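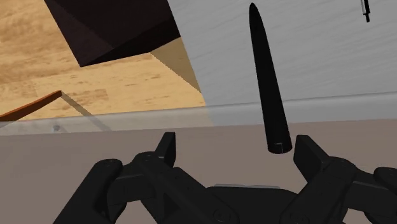
Le classement caché ne protège plus personne

Depuis la mise à jour de février, Traneo n'affiche plus la cote numérique de ses joueurs. Le profil public montre un palier, un emblème et une barre de progression sans unité. La cote existe toujours : elle sert à composer les parties, elle détermine les gains et les pertes, et elle décide du moment où l'on change de palier. Elle a seulement été retirée de l'interface. Le studio présente cette décision comme une mesure de confort. Je soutiens qu'elle dégrade le jeu classé, y compris pour ceux qu'elle prétend ménager.

Rappelons le fonctionnement. Un compte neuf démarre à 600. Le palier Bridden, le troisième, commence à 800. Entre les deux, chaque partie déplace la cote d'une quantité qui dépend de l'écart entre les deux équipes et du degré de certitude que le système attribue à l'estimation. Un joueur peu actif voit donc sa cote bouger davantage qu'un joueur régulier. Le mécanisme est sain et largement éprouvé dans le genre.

Le problème naît de la superposition d'un second compteur. La barre de progression ne suit pas la cote, elle la poursuit avec retard. Lorsque le palier affiché est inférieur à ce que la cote justifierait, les victoires remplissent la barre plus vite que les défaites ne la vident. Dans le cas inverse, le joueur recule malgré un bilan équilibré. Privé du nombre, il n'a aucun moyen de distinguer une mauvaise série d'une simple correction.

Prenons deux joueurs situés juste sous la limite, l'un à 793, l'autre à 783. L'écart est faible et s'efface en peu de parties. Avec l'ancien affichage, chacun savait où il en était. Avec le nouveau, tous deux voient la même barre presque pleine, et le premier peut franchir le seuil après une victoire quand le second reste sur place. Le second conclut que le système est arbitraire. Il se trompe, mais l'interface ne lui fournit rien qui permette de corriger son erreur.
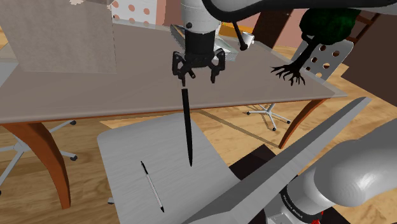
Borkton, le 2020-09-11

L'argument habituel en faveur du masquage est l'anxiété. Un nombre précis, dit-on, encourage le joueur à s'arrêter dès qu'il approche d'un seuil rond, de peur de redescendre. Le comportement existe et tous ceux qui ont joué en classé l'ont observé, souvent chez eux-mêmes. Mais la barre le reproduit à l'identique. Une barre pleine aux neuf dixièmes est un seuil comme un autre, et la crainte de la voir se vider retient tout autant de lancer la partie suivante.

Second argument, plus sérieux : la toxicité en salon d'attente. Quand les cotes étaient visibles, le joueur le moins bien noté d'une équipe était désigné d'avance comme responsable de la défaite. Je l'admets volontiers. La solution est pourtant connue et peu coûteuse : ne montrer la cote qu'à son propriétaire. Le masquage entre joueurs et le masquage à soi-même sont deux réglages distincts – le premier règle un problème de comportement, le second prive d'information la seule personne qui puisse s'en servir.

Car cette information sert. Un joueur qui change de personnage principal accepte une baisse temporaire et veut en mesurer l'ampleur. Prenons Obeidat, personnage de contrôle dont la prise en main est longue et dont les premières parties se soldent presque toujours par des défaites. Avec la cote, on constate que la chute ralentit, puis s'arrête, et l'on sait que l'apprentissage progresse bien avant que le palier ne remonte. Sans elle, on voit un emblème perdu et l'on revient au personnage précédent. La diversité des compositions en souffre à tous les niveaux intermédiaires.

Reste l'effet sur les outils tiers. La cote retirée du client est aujourd'hui reconstituée par des sites d'estimation à partir des historiques de parties. Leurs méthodes diffèrent, leurs résultats aussi, et aucun n'a accès au degré de certitude interne. Les joueurs consultent malgré tout ces chiffres et s'y fient.

Je ne demande pas le retour à l'affichage antérieur. Une option désactivée par défaut, visible du seul titulaire du compte, avec la cote et sa variation après chaque partie, suffirait. Ceux que le nombre dérange ne le verraient pas. Si Traneo tient à conserver la barre, qu'elle soit au moins indexée directement sur la cote, sans retard ni coefficient de rattrapage, et que la règle figure dans les notes de version.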